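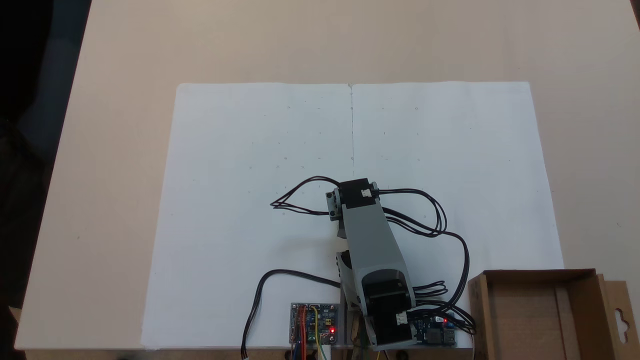 Chore robots (household and small-shop)

A chore robot is a machine meant to take over some bit of everyday handwork: folding shirts, loading a dishwasher, sorting screws into bins. I've been keeping this entry going for the Ploltance hobby wiki since I built my first arm, so expect opinions mixed in with the facts (you can fix my commas, please leave the opinions). The short answer to "can they do it yet?" is a bit, slowly, and mostly when the job has been laid out for them in advance.

What counts as a chore

I leave out dishwashers and washing machines, even though they've done more for my free time than anything with an elbow. Those machines make you bring the work to them. What people want from a chore robot is the bringing part too: picking the sock off the floor, turning it right side out, finding its partner. That's where it gets hard!

Small desktop arms

Most of us start with a desktop arm made of 3D-printed links and motors, with a control board sitting beside the base and far more black cable than you'd think such a little thing could need. Paper on the table with pencil marks on it makes a cheap and cheerful test area. You pick a mark, you send the tip there, and you see how far off you are. It doesn't look much like housework, I know, but an arm that can't find a dot on flat paper is not going to find the handle of a mug.

My own first one, built from the Stustilum plans, ate 800 dollars and most of an August. I'd do it again, though I'd buy longer cables.

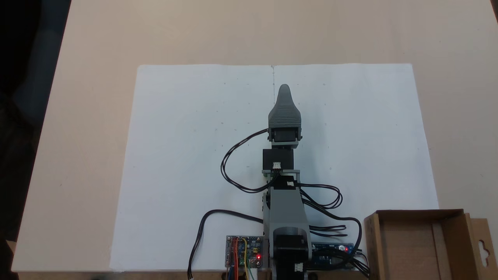
Reaching versus grabbing

Reaching for a spot is the friendlier half of the problem. If the base stays put and you've measured your links properly, a small arm can go back to the same place over and over. Grabbing is another story, as things slip, squash and roll away. Akua Ametepe, who looks after the gripper pages on this wiki, logged 200 tries at picking up a dish sponge with her Gamix kit, and the sponge won 50 of them. She was pretty pleased with that, and so was I.

Soft stuff is the worst. A towel never lies the same way twice, and I have yet to get one folded in a shape I'd put in a drawer.

On the shop floor

Shops have it easier than kitchens, because you get to decide where everything sits. The Nazarenko workshop, where I help out in the evenings, has an arm that moves brackets from a tray to a drill jig. It has done some 4000 of them by now. Swap the tray for a different one and it happily reaches for brackets that aren't there, so a person still sets up every batch.

See also: gripper shapes, cable routing, laundry folding (stub, needs help)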